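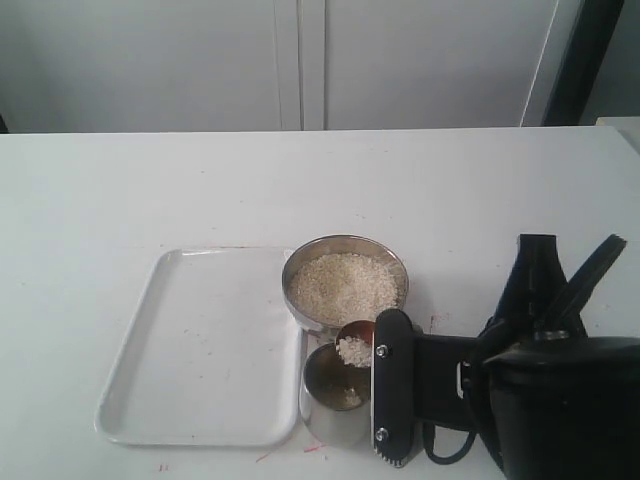 Kamarul Raju wrote in to tell me I've been measuring rice wrong my whole life, and that if I would only stop scooping by eye and use the same cup every time, my pot would never come out gummy again. He sounded very sure of himself. People who write to me about rice usually do.

I'm not convinced. I have used a cup. I have used the plastic one that comes with the cooker, the glass one with the red lines, and a plain steel one with no lines at all, which I like best and which tells me the least. My rice is gummy some nights and fine on others, and I can't blame the cup for it.

Where I'll give Kamarul some credit is the bowl. Pouring straight from the bag into a small cup is a dumb way to do it, and I did it for years. The bag slumps, you get a rush, and then you're picking grains out of the burner. Tip a good amount into a wide bowl first, spoon it across, and you stay in charge. It's slower. I timed it once with the kitchen clock and it took me around 60 seconds to fill a cup with a small scoop, against next to nothing for the pour. Whether that minute is worth it depends on how you feel about sweeping.

The tray is the part I expected to hate. Izzati Pelupessy swears by putting one next to anything you're spooning, and I figured it was one more thing to wash. It is one more thing to wash. But the spoon needs to go someplace between cups, and the counter in my kitchen isn't always a surface I'd want to eat off of.
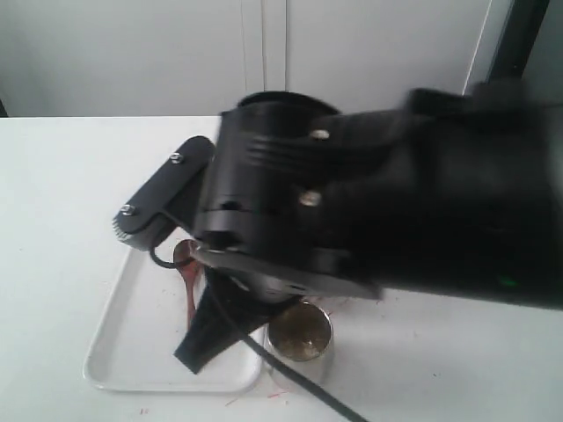 A spoon on its tray.

Copper-colored spoons, by the way: pretty, and I don't trust them. I bought a set of 3 from Ulia last August and the finish on mine went blotchy by the second month. The store says hand wash only. Fine, but then say so on the front of the package where I can see it. A plain steel scoop costs less and I can throw it in the machine with everything else.

Kamarul also wants me to level off each cup with the back of a knife. No. This is dinner. I heap it a little, I add water up to the first knuckle like I was taught, and if it comes out wet I leave the lid off and let people complain. I did promise him I'd try his way for 2 weeks and write down every pot, good or bad. So far I've made four and forgotten to write down one of them.

Last updated: 31 May 2023

Recent posts
The Siregar rice cooker, after a year of use
Do you need to rinse? I rinsed
Canisters that claim to be airtight
Why I sent back the Cludus measuring set
16 spoons in one drawer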